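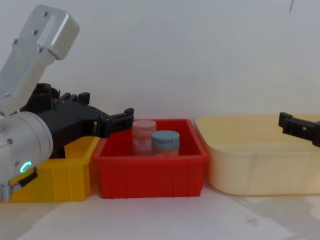
Chapter 2
Does Sorting Save Time?

Most advice on tidying starts with a trip to the store. Buy bins in bright colors, give each color a job, and the mess will take care of itself. This chapter asks you to doubt that.

A colored bin tells you nothing until someone decides what red means and what yellow means, and everyone else remembers it. Drita Dumitrescu tested this in the supply room at Bemgate, a small repair shop. She gave the staff 56 mixed parts and a set of bins without labels. Sorting took 45 minutes. Finding a given part the next morning took as long as it had before – over two minutes, in one case.

Her manager, Rok Obradović, blamed the staff. We are not so sure. The rules lived in one person's head, and she was out that day.

Before you read on, write down how things are sorted in one drawer at home. Then ask someone else in the house to explain it to you. Keep both answers for Section 2.1, where we look at what a label can and cannot fix.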